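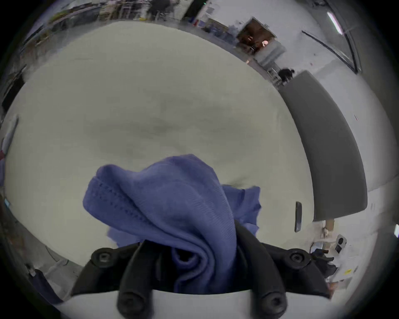 ## Sweater came out of the wash two sizes too small, any way back?

Posted 28/04/2020 in Laundry & Fabric Care

Hi all, first post so go easy on me. I have a knit sweater from Brama that I got in December and wore basically nonstop all winter. Last night my partner did me a favor (ha) and threw it in with the bath towels on the normal warm cycle, then the dryer. It now fits my nephew. The sleeves stop well above my wrists and the body barely reaches my belt.

The tag says 80 something percent wool, the rest of the line has rubbed off so I can't tell you what it's mixed with. The knit still looks like a knit, I can see the stitches fine, it's just small and kind of dense. I've read about hair conditioner, baby shampoo, vinegar and one person who swears by the freezer. I don't want to try all of them and finish it off. Has anyone really gotten one back to a size they could wear? And do I stretch it while it's soaking or after?

Thanks!
Afiq Liem

---

### Answer 1 (marked as helpful, 27 votes)

If you can still see separate stitches you've got a decent shot! Once it's gone to felt (thick, fuzzy, no stitches showing) it's pretty much a craft project, but yours sounds like it's halfway there at worst.

What I do: fill the sink with lukewarm water, add a good squirt of plain hair conditioner, swish it around, and leave the sweater in there for half an hour. Don't rub it. Let the water out and press the sweater against the side of the sink. I rinse mine very lightly, my sister doesn't rinse at all, and we've both had it work.

Then roll it in a dry towel and kneel on it. Unroll it on another dry towel and start pulling, a little at a time, all the way around. Body first, then the sleeves, and go easy at the neck or you'll end up with a boat neck you didn't ask for. So to answer your last question, stretch it after the soak, while it's damp. If you have another sweater that fits, lay it alongside and aim for that.

Pin it if it keeps creeping back. Use rustproof pins (ask me how I know) and let it dry flat away from the heater. I got most of the length back on a gray cardigan this way but the shoulders stayed snug, and it took me two rounds. Also, don't wear it between rounds, I stretched one elbow out and it never matched the other.

---

### Answer 2 (2 votes)

Vinegar. Just vinegar and cold water overnight. My mom did this for years when we lived in Sodesstead and our water was terrible. Not sure it un-shrinks anything but it'll smell clean and the color stays nice.

---

### Answer 3 (6 votes)

Agree with the conditioner one, I'd just skip the freezer completely. I tried it with a Hivow pullover and what I got was a small cold pullover.

For the sleeves, try rolling up a magazine and sliding it inside while they're damp. It holds the width so you only have to worry about length. And check the seams before you pull hard! The sewing thread can be cotton or polyester and it doesn't give like the wool does, I popped one right under the arm.

> **Afiq Liem:** Did the conditioner soak this morning and it's drying on the spare bed now. Sleeves are already longer, body is stubborn. Going to do a second round this weekend with the magazine trick.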